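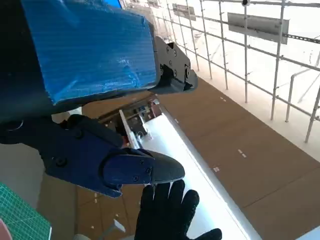

Rorow Open Chess Weekend: Your Questions

Last updated 17/10/2005

When and where is it?

The last full weekend in January, in the big hall at Zenley, same as last year. Enter from the parking lot side. The front doors are handsome and locked.

How many rounds are there?

Five. Three on the first day, two on the second. The first round starts at 9:30 and the clocks start with it, whether or not you have found somewhere to park.

What is the time control?

Each player gets 90 minutes for the whole game, plus a small increment per move. Please set your clock before you sit down and check it against your opponent's idea of what it should say. Last year we had a board where both players had been given 90 seconds, and they had played four moves before either one thought to mention it.

Which section should I enter?

There are three: Open, Reserve and Novice. Anyone may play in the Open. The Reserve is for players rated below 1700, and the Novice is for players below 1300 or with no rating at all. We use the most recent published list. If you were once 1650, and feel in your heart that you are now a 1200, we sympathize, but the list wins.

I have no rating but I beat everyone at work.

Congratulations. Enter the Open.

What does it cost?

Entry is $40, or $20 for players under 18. Add $10 if you enter in the final week. You can pay by check or in cash. Please don't send cash in the mail, although whoever did this in 2004 was very trusting and did get to play.

What are the prizes?

First prize in the Open is $300. First in the Reserve gets $117, which is an odd number because it was a donation and that is what was in the envelope. First in the Novice gets a trophy and a book. Ties are split for money and settled on tie-break for objects. We have tried sharing a trophy and do not recommend it.

Can I take a half-point bye?

Yes, one, in any round except the last. Ask before the pairings for the first round go up. A bye requested halfway through a losing position is called a resignation.

Who is running it?

Rosine Boyer is the tournament director. Raphaël Aubert is the arbiter and has the last word on disputes. If you want to appeal his ruling, you may do so in writing, and he will read it.

Do I need to bring a set?

No. We supply boards, pieces and clocks in every section. If you bring your own set for the skittles room, put your name on the bag. We still have a white bishop and two black pawns from last time, and would like to see them reunited with their families.

What about cell phones?

Off, and in your bag. If it rings during play you lose the game. This includes tunes you find charming.

Can parents watch?

In the Novice section, yes, from behind the rope, for the first ten minutes of each round. After that the skittles room has chairs and coffee. Facial expressions count as advice, and we have met some very expressive parents.

Is there food?

Bùi will be selling noodle soup and sandwiches in the lobby from 11:00 both days. Nothing hot at the boards, please. There is a grocery store two blocks away if you'd like something plainer.

Are the games published?

Open games are, usually within two weeks. Use the carbon scoresheets and leave the top copy in the tray. Somebody has to type these in — so if your sevens look like ones, your brilliant win may go down in history as a blunder on move six.

My rating is wrong on the entry list.

Tell us before round one and bring proof. Last year one player was listed as 1177 in the Open when he should have been nearly double that, and his first opponent had a very short and confusing morning.

What happens if it snows?

We play. If the roads are closed we will put a notice on this page and change the message on the club phone. If you can't get in, call before the round starts and we will try to give you a bye instead of a forfeit.

Can I get a refund?

In full up to a week before the event, and nothing after that. If you withdraw during the weekend, please tell the director. Your next opponent would rather not spend an hour looking at an empty chair — even though it is a full point.

4 comments | Email this page to a friend

Recent items
Unano Rapidplay: final standings
Fall ladder, round six pairings
Beginner evenings move upstairs
Wanted: working clocks, any age

Contact the tournament desk | © 2005 Rorow Chess Club | Back to top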